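Legged robots — Safety and Procedures
Thread: Floor rules for two-handed pickup of soft items near furniture

stride_log wrote:
6 May 2021

We are rewriting the house rules for humanoid work in furnished rooms at Grukwood and I would like comments before they go into the binder. The current draft covers soft goods only (cushions, throws, cloth) with the robot standing next to a sofa. It does not cover stairs, kitchens or anything with a hot surface.

Draft text:

R1. Before a grasp, both feet are planted and both hands are open.
R2. Soft items are taken with both hands, one on each side.
R3. The item is held high enough that the operator can see both feet in the head view.
R4. Cables on the floor are routed behind the robot.
R5. People stay 3 meters away while the arms are powered, except the spotter.
R6. A dropped item stays where it is until the arms are idle.

R3 is the one I expect to argue about.

mpalm_77 wrote:

R3 is correct in intent and wrong as written. "High enough" is not a test. Two operators will read it two ways. Garg used to have the same wording in their handover sheet and every review came back to it.

Suggest: "During carry, the lower edge of the item does not hide either foot in the head view." You can check that against a recording.

quietservo wrote:

Disagree with tying it to the head view at all. If the head tilts, the rule changes. Give a height at the hands and be done with it.

stride_log wrote:

A height at the hands does not work for soft items, because the sag differs. A thin throw and a stuffed cushion held at the same hand height end in very different places. Head views from our cushion work, so we are talking about the same thing: 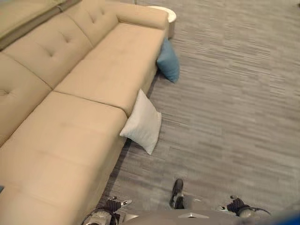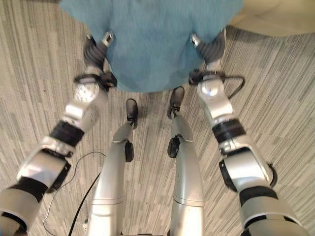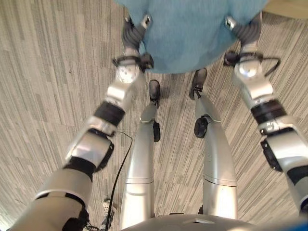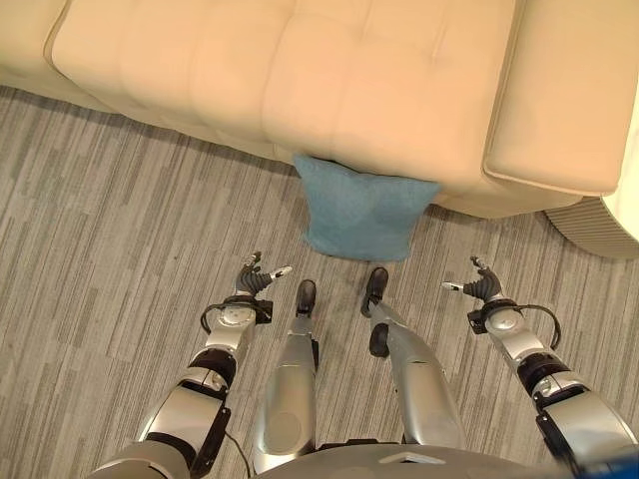 Head camera, gray carpet area. Second and third: item held in both grippers. First and last: nothing in the hands.

mpalm_77 wrote:

Good, that settles it for me. In the second and third you can find both feet under the item. Both would pass my wording. A longer cloth at the same hand height would fail it, and it should.

Separate point. R4 is not being met. There is a black cable on the carpet next to the left leg in the second one, and a cable running down past the same leg in the third. I would not take a step in either posture until that was moved.

tetherball wrote:

R4 as written can't be met on a tethered machine. "Behind" stops meaning anything once the robot turns. We run Istano floor stands and our text is: "No cable within the next planned footprint. Spotter confirms before each step." It is slower. Over 1,977 logged steps we had one cable contact, and that was on a turn where the confirmation was skipped.

quietservo wrote:

One contact in 1,977 tells you little unless you know how many of those steps had a cable anywhere near them.

tetherball wrote:

844 of them. The rest were done with the cable overhead.

quietservo wrote:

Fine. That is a usable number. I withdraw the objection on R4 but not on R3.

nib_and_gauge wrote:

Two small ones.

R5: "except the spotter" needs a position. There is a white sneaker at the lower left in the third view, between the left arm and the left leg. If that is the spotter, your draft allows it, and I don't think it should. Ours stands behind the shoulder line with a hand on the stop, outside the swing of the elbow.

R1: add the furniture. In the last one the cushion is leaning on the sofa front and both hands are open, so it passes R1, but the rule says nothing about how close the feet may be to the sofa base. We use a strip of tape on the floor and the toes stay behind it.

stride_log wrote:

Both accepted. Revised:

R1. Before a grasp, both feet are planted behind the tape line and both hands are open.
R3. During carry, the lower edge of the item does not hide either foot in the head view. Head tilt is fixed before the grasp and not changed until release.
R4. No cable within the next planned footprint. Spotter confirms before each step.
R5. People stay 3 meters away while the arms are powered. The spotter stands behind the shoulder line, outside elbow swing, with a hand on the stop.

R2 and R6 unchanged. Fixing the head tilt should cover quietservo's case.

quietservo wrote:

It covers most of it. I would still record hand height in the log next to the item name. Treteto's log template has a free column for it.

mpalm_77 wrote:

Agree on logging it, as a record and not as a limit.

stride_log wrote:

Added to the log sheet. Draft goes in the binder with these changes. Comments on R6 still welcome, I have had none so far.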